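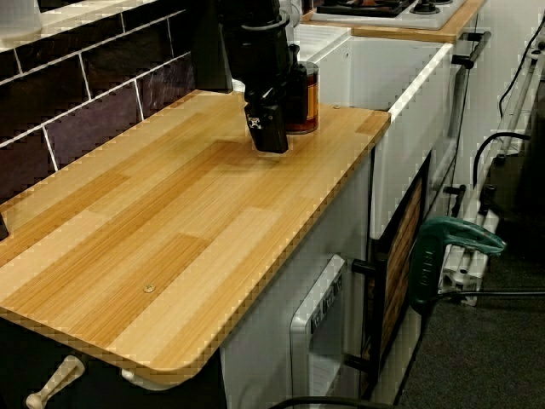 Switching to phone sessions

Posted Sunday, April 12, 2020 by Rekha Achari

My counselor in Levthorpe has moved everyone to phone or video. Has anyone here done both? I have a session this week and need to pick.

csonka_fan
Phone. I talk more when I'm not being looked at. I walk around the yard the whole time.

mel511
I'd say video. Mine picks up on my face when I say I'm fine. On the phone I got away with it for a month.

csonka_fan
Depends on the counselor, then. Mine hears it in my voice.

tobin29
Neither worked for me. I've paused until June. Same fee for a worse hour, in my opinion.

mel511
I don't agree that it's worse. Ask about a shorter session before you quit, some of them will do that.

Rekha Achari
Thanks. I'll try phone first and ask about the shorter one.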